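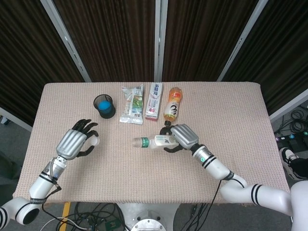
Zuzana Kubíček clears her desk every night before she goes to bed, and I mean every night. I rang her to find out how on earth she keeps it up (mine currently has two mugs and a tent peg on it).

"I used to have drawers," she told me. "Drawers are where things go to be forgotten. So I gave the desk away when I left Jonport and got a plain table instead."

She's been in the flat in Bekosberg for six years now, and the rule is that whatever is out has to fit along the back. Pens in a mesh pot, anything small next to it, and the middle left free for whatever she's doing.

"The pot has to be mesh," she said, very firmly! "With a solid one you never see the fluff at the bottom."

I asked about cloths, as I've always thought a tablecloth on a work table was asking for trouble. She laughed at me. "Get a beige one with a bit of texture. Crumbs don't show and pens don't roll. I shake mine out on Sundays and wash it in May, when it'll dry outside."

And water bottles? I'm forever finding old ones behind the printer. "One at a time, cap on, and it goes when you go. My sister keeps 16 of them under her bed in case of a flood. In Bekosberg! We're on a hill."

The whole tidy takes her five minutes, usually with the radio on. I tried it that same evening and it took me most of an hour, though I did find my library card.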